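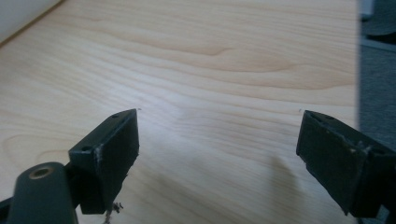

Los tableros de madera clara agradecen un mantenimiento corto y frecuente. Con 25 minutos al mes suele bastar, y conviene hacerlo por la mañana, con luz de ventana, que enseña mejor los cercos.

## Limpieza diaria

- Paño de algodón húmedo, bien escurrido, siempre en el sentido de la veta.
- Secar enseguida con otro paño.
- Nada de amoníaco, lejía ni estropajo verde.

Para la grasa, unas gotas de jabón neutro en un litro de agua tibia. El jabón de Cillwood va bien, aunque huele mucho a pino.

## Cercos de vasos

Los blancos están en el acabado – no en la madera – y muchas veces salen con un paño seco y la plancha tibia, sin vapor, en pasadas de pocos segundos. Los negros son más profundos y obligan a lijar.

## Lijado y aceite

Empiece con grano 120 y termine con 200 o similar. Aspire el polvo, pase un paño apenas húmedo y deje secar. Después, una capa fina de aceite (yo uso el de Gál) y retire el sobrante a los quince minutos.
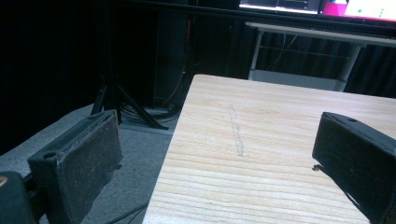 **¿Cuánto hay que esperar para volver a usar el tablero después del aceite?**

Un día entero para apoyar cosas ligeras y una semana antes de mojarlo. Si hace frío, dos o tres días más.

## Trapos

Los trapos con aceite pueden arder solos si se guardan arrugados. Extiéndalos al aire libre hasta que estén rígidos, o métalos en un bote metálico con agua y tapa. El aceite abierto aguanta hasta el año siguiente si el bote queda bien cerrado; apunte en la tapa el mes en que lo abrió.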